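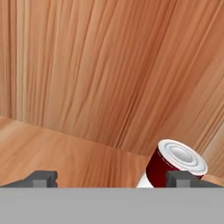

Submitted by Chibuzor Edet, Project Lead, Dalla Occasion Wear Library
Report to the Skirineo Fund, September 2025

Dear members of the Skirineo Fund,

I am pleased to send you the second progress report of the occasion wear library. Your grant allows us to lend clothes for weddings, graduations and other formal events to people who cannot buy them, or who do not wish to buy a dress or a suit for one single day. In this report I will explain what was done since the first report, what is late, and how we plan to use the rest of the money.

Lending

We have now made 1,352 loans from the start of the project. The largest part of them is for wedding guests. This surprised us a little, as in our application we wrote that we expected mostly brides and grooms. In practice, the couple often finds the money for their own clothes in some way, but the sister, the uncle or the friend who must give a speech has nothing suitable and is ashamed to say it. For this reason we moved a part of the purchase budget from bridal gowns to guest dresses, jackets and shoes. Your office agreed to this change by email before we made it.

The most requested items are knee-length dresses in dark green and navy, and plain gray suits. Bright colors are borrowed less, except in the warm months. Long gowns with a train come back with damage at the hem very often, and we have decided to stop accepting them as donations unless they are already shortened.

We added 70 new pieces in this period. Most were bought from Zerow, who gave us the trade price, and the others were donated by families. I would like to mention that the larger sizes are still too few on our rails. A visitor who needs a bigger jacket has today a much smaller choice than other visitors, and I consider this the weakest point of our service.

Dress code advice

Many borrowers arrive with an invitation in their hand and they do not understand what is written on it. "Cocktail" and "smart casual" are the words which cause the most questions, and "black tie optional" is difficult even for our own staff. We therefore wrote a short guide, in simple language, which we give to each visitor at the fitting.
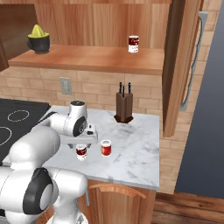 The guide explains what to wear to a ceremony, to a dinner the evening before, and to a party which is held outside on grass, where thin heels are a problem. It also says when it is polite to ask the hosts. We printed it in English first. Two translations are ready in draft and are being checked by readers who speak these languages at home.

Fittings take longer than we planned. We had counted on half an hour for each person, but a person who has never worn a suit needs time to walk in it and to sit down, and he often wants to call a relative to show it. We do not want to hurry anybody, so we now offer fewer appointments in a day. The waiting time for a Saturday-style event became longer as a result, and we ask borrowers to book at least two weeks before the date.

Cleaning and repairs

Cleaning remains our biggest running cost. We compared the offers of three dry cleaners and signed with Dudek, whose price includes small repairs such as buttons and open seams. The first weeks were not easy. Several items came back with the wrong label, and one borrower received trousers that did not belong to her suit. We have since changed to sewn labels with a number, and the same mistake has not happened again.

Beading and lace we still repair ourselves. It is slow work, and we have 7 dresses which wait for it at the moment. They are not shown in the catalog until they are finished.

Online catalog

The catalog is working, but the search by size is not reliable. A dress which is on loan is sometimes shown as free, and then we must call the borrower and apologize. The developer knows the cause and is correcting it. I prefer to say openly that this part is behind the plan that you approved.

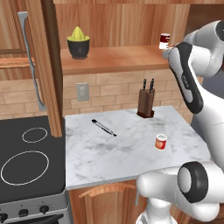 Budget

The spending on cleaning is over the line in the budget, and the spending on bridal gowns is under it. The total is inside the amount approved for the period. The receipts are in the attached folder, in the order of the budget lines. The rent for the fitting room was paid in advance, so it appears in full in this report and will not appear in the next one.

Plans until November

We will use the remaining purchase money for larger sizes, for flat formal shoes and for winter coats, which people often forget until the week of the wedding. The translated guides will be printed as soon as the readers return them. We also would like to open on one more evening for people who work during the day, if we can find a second fitter for these hours.

One decision is needed from you. We ask for permission to move the unused part of the bridal line to cleaning. The form is signed and attached, and I would be grateful for an answer before we renew the agreement with Dudek.

With kind regards,
Chibuzor Edet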